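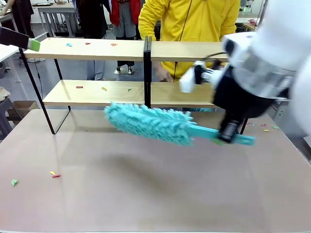 **Shelf dusting demos: do you reset the scraps to the same spots or not?**

### skudora_shufen

Hi all, first real post after a long time lurking. We're collecting teleop examples for a dusting task (two-tier shelf, bits of colored paper, a fluffy duster in the right gripper) and I've got 200 episodes so far. The policy we trained on them is... okay? It does a lovely confident sweep along the upper board and then kind of loses its mind when it has to go down a level.

My question is about resets. I've been putting the scraps back wherever, just a little toss over the boards, and I don't pick up what's lying on the table until it starts to annoy me. Rosine in our group thinks every episode should start from a proper layout, same colors in the same spots, with a taped reference sheet and everything. Her argument is that we can't compare two episodes if they didn't start the same way. Mine is that no shelf in the world has a reference sheet!

So who's right? And does the mess on the table matter if the task is only about the boards?

### gaspard_g

Toss them. If you always put the red one in the same place you're going to get a policy that dusts the spot where the red one used to be. Ask me how I know.

For the table, I'd leave it too, but write it down in your task text. Is the instruction "clean the shelf" or "clean everything"? If your operators ever wander off and chase a piece across the table in the middle of an episode, that's two tasks under one label.

### max_vallejo

Going to disagree with Gaspard here, at least for the first batch. Random is great when you have thousands of episodes. With 200 you've got a handful of examples for any given arrangement and the model has no idea what's going on. We did our wiping task at Prasard with fixed layouts first, 7 of them, and only went random once the thing could do all of those. Way less pain.

Also the lower shelf thing sounds like a data problem to me and has very little to do with scraps. How many of your episodes spend real time down there? I'd bet most of your frames are the top board, because it's easy to reach and operators are lazy (I am operators).

### skudora_shufen

Max, ouch, yes. I went and tagged a bunch of them last night, and only 23 have what I'd call a proper pass on the lower board. The rest are top board, top board, top board, quick poke underneath, done.

The approach is awkward, is my excuse. You've got the center posts to stay clear of, the leg frames at the ends, and the duster has a long flat handle that you have to keep in mind the whole time you're looking at the fluffy end. I tend to come in at the edge of the upper board first and then work out how to turn the wrist. One like this, with the strands brushing the upper edge and the handle hanging down to just over the lower shelf:
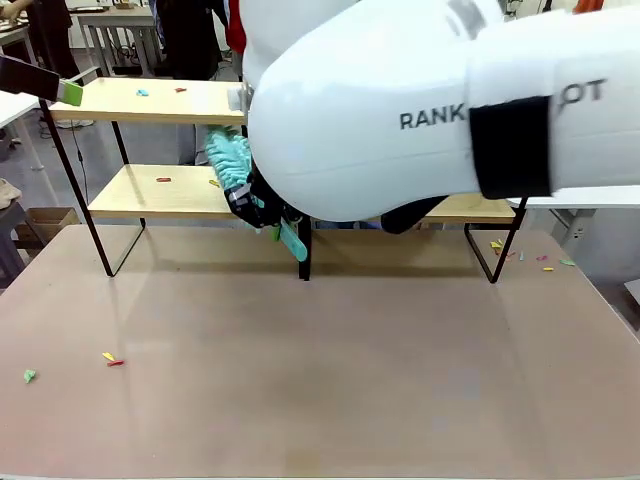 ### gaspard_g

Okay that handle angle explains a lot. When it hangs down like that you have hardly any room to go lower. I'd regrasp so it's closer to horizontal before you even start on the bottom board, and do it the same way every time. Randomize the paper all you want, but be boring about the grasp.

And I see what you mean about the table, there's a whole bunch of color over to the right of the leg. I'd still leave it.

### apolline_d

Jumping in as somebody who has to label this kind of stuff: please, please write down the start state for each episode, whichever side wins. It can be a dumb little text line ("blue and red on top, red and yellow below, junk on table"). When the table is full of stray pieces I can't tell from a clip whether they were knocked down in this episode or left over from three episodes ago, and then your success labels are just my mood that day.

What's the left arm doing, by the way? I can see it's holding something with a light green tip over by the end of the top shelf. Is it part of the task?

### skudora_shufen

Left arm is along for the ride for now! The plan is for it to take over the small stuff the duster can't shift, but I haven't recorded any of that and I'm just parking it over that side.

### max_vallejo

Park it in exactly the same pose then, or move it on purpose. Half-drifting is the worst of both. We had an idle arm that crept a little every session and the policy learned to creep it too, which was very cute and cost us all of June.

### gaspard_g

Second that. We finally agree on something.

Max, I still think your fixed layouts only worked because your table was clean and your tool was a flat cloth. Paper bits go where they like the moment something fluffy touches them, so after two strokes you're random anyway.

### max_vallejo

After two strokes, sure. The first stroke is the part I want to be learnable!

### skudora_shufen

Okay, here's what I'm going to try, shout if it's dumb:

- regrasp before the lower board, handle near horizontal
- a new batch that's lower board only, separate label
- left arm parked at a saved pose
- one line of start state per episode for the Apollines of the world
- half fixed layouts, half toss (Rosine has already drawn the sheet, so)

Starting Oct 15, 2021, if I get the rig for the whole day. Will post numbers.

### apolline_d

The one-line thing made my week. Put it in the episode metadata and not in the file name, though, I beg you.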